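Round pedestal tables for a small breakroom – worth the money?

Page 1 of 1

Siham Saab
Posted Jul 28, 2025
We're redoing the breakroom and the office manager wants the Trudier round table, the 50 inch one. The sales sheet says it "seats six in comfort" and that the top is "stain-proof for life." I've bought enough office furniture to doubt both. Has anyone had one for longer than a month? The quote is 461 each, delivery extra.

gluepot_ray
Six in comfort, sure, if they're all in second grade. Four grown adults with lunch and that's your lot. As for stain-proof, ask them to put it in writing and watch how fast it turns into "stain-resistant."
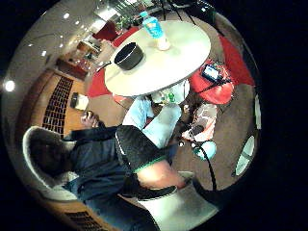 White tops are the worst for this. Coffee you can wipe off. Curry and ballpoint you can't, and bleach takes the shine off and leaves you with a dull patch that grabs dirt even faster. Get gray if they'll sell you gray.

mottram_k
I don't agree with ray on white. We've had white Charpentier tops for years in a room that gets hammered every lunch and they look fine. Dish soap, warm water, dry it after. People go at them with the green side of the sponge and then blame the table.

gluepot_ray
Years of what, though? If it's ten people eating sandwiches then my kitchen counter would pass too.

mottram_k
It's a staff room at a bus depot. Nobody there is gentle.

Siham Saab
OK, so color is up for debate. What about wobble? The one in the Nestencombe showroom rocked when I leaned on it and the guy said it was "the floor." The floor looked pretty flat to me.

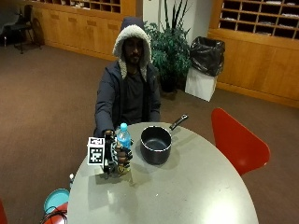
Re: wobble

tallboy23
It's always the floor, according to them. Pull the table three feet over and try again. If it still rocks, it's the base. Carpet hides it for a while, then the feet settle and you're back to folding napkins.

pennywhistle
I'd skip Trudier and look at Vakamness. Same shape, heavier base, and you can get spare feet. Lifetime warranty too.

gluepot_ray
Whose lifetime? I read that warranty. It covers the frame and leaves out the top, the edge trim and "normal use." What else do you do with a table?

pennywhistle
Fair on the warranty. I still think the base is better – we have two and neither one moves.

Siham Saab
Total budget is 2,000 with chairs, so I can't go wild. I'm going to ask for a loaner and lean on it for a week. If they won't lend one out, I guess I have my answer.

mottram_k
Ask for a white one and a gray one. Then ray can come over with his curry.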